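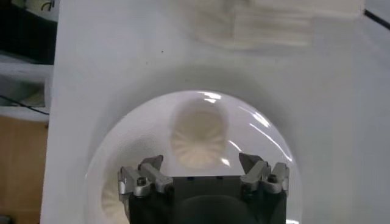 Préhension d'objets fragiles (bonnes pratiques)

Accueil | Robotique | Règles et usages | Glossaire | Contribuer

Mis à jour en juin, par Sanaa Salem

On appelle « préhension d'objets fragiles » l'ensemble des règles qu'on se donne quand une pince robotisée doit saisir du plastique fin, du papier plissé, du verre, bref, tout ce qui se raye ou s'écrase. Je tiens cette fiche depuis mes débuts chez Discombe, et je la reprends chaque fois qu'un collègue me prouve que j'avais tort (ça arrive, merci Hazem !).

Origine des règles

Le gros du texte vient du carnet Kellow, un document interne de 12 pages rédigé par Benedek Szabó et Abdelkrim Fahmy. On y trouvait déjà la notion d'approche lente, c'est-à-dire une vitesse plafonnée à 60 millimètres par seconde dans la dernière partie du trajet. L'atelier Naciri a repris la règle telle quelle, puis l'a étendue aux objets transparents, qui sont ma bête noire.

Objets transparents et reflets

Un dôme en plastique clair posé sur une surface blanche, c'est le cas d'école : les reflets dessinent de grandes traînées lumineuses, et le bord se confond vite avec le fond. Quand il y a en plus des caissettes en papier dessous, on les voit à travers, et un détecteur trop confiant ira viser le papier en oubliant la coque. La règle Naciri demande donc de repérer d'abord le contour du couvercle, et de traiter tout ce qui est dessous comme inaccessible tant que le couvercle n'a pas été levé. Moi j'ajoute une chose : on déplace la lampe avant de toucher au logiciel. Ça prend deux minutes !

Contrôle avant mouvement

Avant une série, on ouvre la pince à vide et on regarde les deux doigts face à face. Les points retenus par le carnet :

- état des bouts de doigts, surtout les arêtes ;
- vis des articulations, à vérifier à la clé et pas à l'œil ;
- câbles hors de la zone de travail ;
- récipients voisins notés dans le plan, même ceux qu'on ne compte pas saisir.
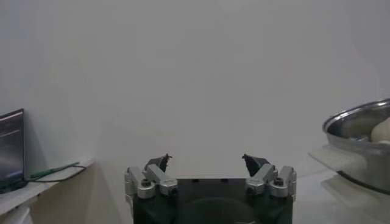 Récipients métalliques

Une casserole en inox pose un problème cousin de celui du dôme, avec son rebord poli qui renvoie toute la pièce. Ashraf Samir recommande de garder une marge fixe autour du bord, et de ne jamais descendre dans le récipient en ligne oblique. Je suis d'accord sur la descente, moins sur la marge, que je trouve généreuse pour les petites tables.

Tenue du journal

Chaque essai est noté, réussi ou raté, avec l'éclairage et l'ouverture de la pince. Le journal Vavitz, que j'ai relu un mercredi entier (j'aurais dû prévoir du café), compte 788 entrées, dont environ 200 sans indication d'éclairage. Celles-là, on ne peut pas s'en servir pour comparer, et on les a mises de côté.

Points encore discutés

Hazem Benjelloun voudrait une règle à part pour le papier plissé, qui se déforme avant même que l'effort mesuré ne bouge. Je penche plutôt pour un simple seuil plus bas dans la règle générale. La rubrique reste ouverte, et les relevés des uns et des autres sont les bienvenus.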